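Home Packing Parking Visiting FAQ Contact

Going in with someone: your questions answered

5 min read

I'm Danai Balaskas, and I've spent a lot of hours in hospital waiting rooms. First with my mother, then with my uncle Rafail, then with a neighbor who had no family close by. People kept emailing me the same questions about being the person who tags along, so I put the answers on one page. I'm not a nurse or a doctor. For anything medical, ask the ward.

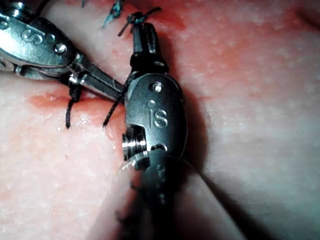 Page last changed: May

What does the tag-along person do all day?

Wait, mostly. You also carry the bag, remember the names, answer the phone and find out where the decent coffee is. On my mother's day we were told to come at 6 in the morning, and I didn't sit down with her again until well after lunch. Bring something to do that doesn't need much brain. I can't read a novel in a waiting room, but I can do crosswords until my pencil gives out.

What should I pack for myself?

A sweater, even in summer! Those rooms are freezing. A phone charger with a long cord, a refillable water bottle, any pills of your own that you'll need that day, and snacks that don't smell. I once opened a tub of leftover fish stew next to a man who hadn't been allowed to eat since the night before, and I still feel bad about it.

And for the patient?

Check the list the hospital sends, and follow that over anything I say. My extras are loose pants with a soft waistband, slip-on shoes with a proper back, lip balm, and a small pillow for the ride home. The pillow goes between the seat belt and a sore tummy. Leave jewelry at home, and leave the good slippers too (we lost one of a pair and I was mad about it for weeks).

Can I wait somewhere other than the waiting room?

Usually, so long as they can reach you. Give the desk your cell number and read it back to them. At Butstead I like the little garden behind the main building, but the signal is poor by the pond, so stay on the bench side. The café there is called Rallis and it does a very good cheese pie – go before noon or they're gone.

Nobody has come out to talk to me. Is that a bad sign?

I used to think so. My heart went like a drum every time a door opened. These days I ask at the start how updates are given: do they call, do they come out, do I ask at the desk? Once I know that, the quiet is easier to sit through. And if the time they gave you has come and gone, go up and ask. You aren't being a pest.

What should I write down?

Everything, and on paper. I use a plain Jonex notebook, 200 pages, and it's lasted me through three people. I put the date at the top, then who I spoke to, then what they said in their words. Questions go on the back pages so I can find them in a hurry. When my cousin Filippos calls that night wanting every last detail, I just read it out to him.

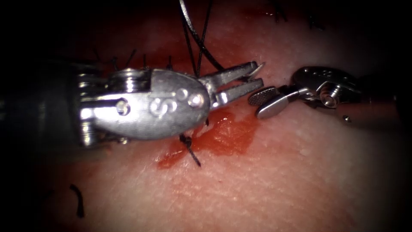 Surgical instruments working over tissue, seen close up.

How do I handle all the relatives calling?

Pick one person to pass the news along. Ours is Despina Michailidis, my mother's oldest friend, who knows everybody and loves the phone. I text her, she tells the rest, and I get to eat my sandwich. If your family would be hurt by that, a group chat works fine, but turn the sound off or you'll go nuts.

Where do you park at Butstead?

The Clirnine lot, across the road from the side entrance. I paid $12 for the whole day last time, and it's a flat walk. Take a picture of your space number. Mine was 492 and I was sure it was 429, so I spent a good while pressing my key at other people's cars.

Can I stay overnight?

Depends on the ward, so call ahead. Some let you have a recliner, some send you home at the end of visiting hours. I did one night in a recliner and wouldn't pick it again unless I was really needed. Going home, showering and coming back in clean socks made me much nicer company.

What about the first few days at home?

Before you leave the ward, ask for the discharge sheet and go through it with the nurse, out loud. Find out which number to call at night. Then set up one comfy spot with water, tissues, the remote and a trash can in reach. I make soup ahead and freeze it in small tubs.

Do you have a list I can print?

Yes, it's on the Packing page. Achilleas Spanos kindly redid it in bigger type after I got complaints, so if you printed the old one, go grab the new one.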